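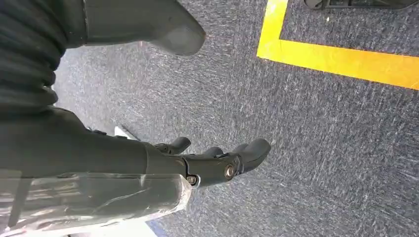 Hotel carpet deodorizer powders – worth it or snake oil?

hmatheson
Posted Monday, 7:40 am
We run a 39-room place outside Bradudow, carpet in every room. A rep has been pushing a powder called Khurana that you shake on, leave for 20 minutes and vacuum up. He claims it "resets the fibers" and that we could drop extraction cleaning to once a year. I asked him what resetting a fiber means and got a brochure. Has anyone used this stuff for more than a month? Not interested in how it smelled on day one.
Heather

zwubshet
Used it for a season. Smelled like lemons, then smelled like carpet. I don't believe the once a year claim for a second. Our second floor hallway was gray down the middle by March and the powder did nothing for that.

boltley_fan
I'll stick up for it. We switched from the Boltley spray to the powder and complaints about stale rooms went down. Guests notice smell before they notice a stain.

zwubshet
Went down from what, though? Did you change anything else at the same time?

boltley_fan
We did start airing rooms between stays. But still.

palomino_e
So you opened the windows, and the powder gets the credit. OK.
My bigger worry is the vacuums. Fine powder clogs filters. We lost two uprights and the repair guy showed me the motor, packed with white dust. Nobody at the supplier wanted to hear about it.

gusuga
Eliécer, were those bagged or bagless? We've used Khurana with bagged Ollports for years and never lost a motor. You do have to change the bag sooner than you think. Half the staff in this trade run them until they're bursting.

palomino_e
Bagless. Fair point, but the label says "safe for all vacuums", so I'm not taking the blame for that one. 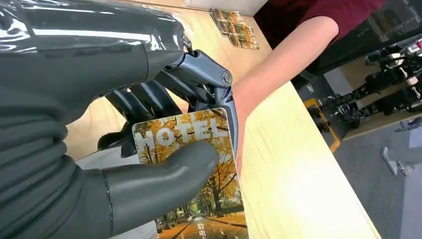 hmatheson
How often should guest room carpet get a proper hot water extraction, powder or no powder?

gusuga
Twice a year for regular rooms, and every three months for pet rooms and anything on the ground floor with an outside door. Hallways when they look like they need it, and they will tell you.
– Giuliana

wilson_s
Twice a year is what people say who sell extraction. I do ours once, in the slow season, and spot clean the rest. Good mats at the doors did more for us than any machine or any powder.

gusuga
I don't sell anything, Wilson, I manage a building. Once a year might be fine if your guests come in from a parking lot. Ours come in from a beach.

wilson_s
OK, sand is different. I take that back for beach places.

zwubshet
Heather, what is he charging you? We were paying 50 a tub and going through it fast, because housekeeping put down twice what the label says.

hmatheson
He quoted 70 a tub, with a "discount" if we sign for the year. So I'm already being had, it looks like.

palomino_e
Don't sign. Buy one tub, do half the rooms on one floor, skip the other half, and don't tell the front desk which is which. If they can't sniff out a difference after a few weeks you have your answer.

boltley_fan
I'd do the same test, and I like the product.

hmatheson
That I can do. Rep is back next week, I'll ask for a single tub and see what face he makes.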